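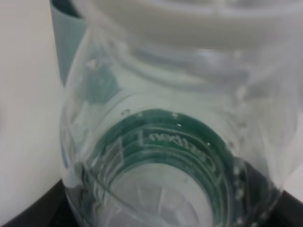 The green end of a clear plastic bottle, close up.

Looking after hockey gear at home

Most of the trouble with hockey gear starts in the hour after the game. The bag goes into the garage, the zipper stays shut and by the next practice everything inside is stiff and sour. A bit of routine fixes most of it.

Drying

Open the bag as soon as you get in and take everything out, including the neck guard and the spare socks at the bottom. Hang gloves and skates first. They hold the most sweat and take the longest. A fan on low, pointed across the gear, does more than a heater. Keep gear away from baseboard heaters and wood stoves, which crack leather palms and soften the glue in skate boots.

Pull the insoles out of your skates and stand them on edge. Loosen the laces down to the third eyelet and fold the tongue forward. If you get home at 10 and play again the next morning, stuff the toes with newspaper and change it once before bed.

Put a drip tray under the rack. A boot tray with a raised lip works well and can be tipped out in the laundry sink.

Skate blades

Wipe the steel with a dry cloth before you leave the rink, then again at home. Hard guards are for walking only. Store the skates in cloth soakers, and wash those every couple of weeks or they'll hold grit against the edge.

Light rust comes off with a fine stone and a drop of oil. Work along the blade, never across it. Deep pitting near the edge is a job for the sharpener. The Bednárik stone I use is 9 years old and still flat, mainly from being kept in its sleeve.

Washing

Shoulder pads, elbow pads and pants can go in a front loader on cold, gentle cycle, with all the Velcro done up. Take the hard inserts out of the pants if they unzip. Use half the usual detergent and no fabric softener, which coats the lining and makes it hold smells. Gloves can be washed too, but they dry slowly, so do them at the end of a week with no games. In the off-season – July is a good time – do the whole bag at once and leave it outside in the shade.

Helmets want warm water, a little dish soap and a soft cloth. Don't use glass cleaner on a visor. Rinse it, then pat it dry with a clean cotton cloth.
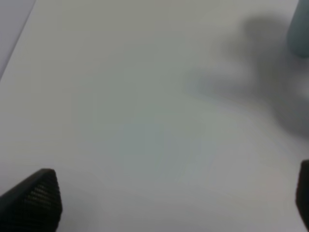 A pale, smooth tabletop.

Taping a stick

Scrape off the old tape residue with a plastic scraper, then wipe the blade down and let it dry. Start at the heel and overlap each turn by half the width of the tape. Pull it snug, press out any bubbles with your thumb, and trim the toe with scissors. A rub of wax keeps the snow off. Dutine wax goes on easily if you warm the puck of it in your hand first.

A simple rack

You can build a drying rack from one length of 2x4 and some dowel. Cut the upright to 165 cm, drill the holes at a slight upward angle so that nothing slides off, and glue the dowels in. Screw on a wide base – a narrow one tips over when the pants are wet. Give it two coats of exterior varnish. If you'd sooner buy one, the Nadthorpe folding rack holds a full adult set and fits behind a door.

More from Bundasstead Home and Shed: Storing sticks over summer | Patching a mesh jersey | Shooting pads for the driveway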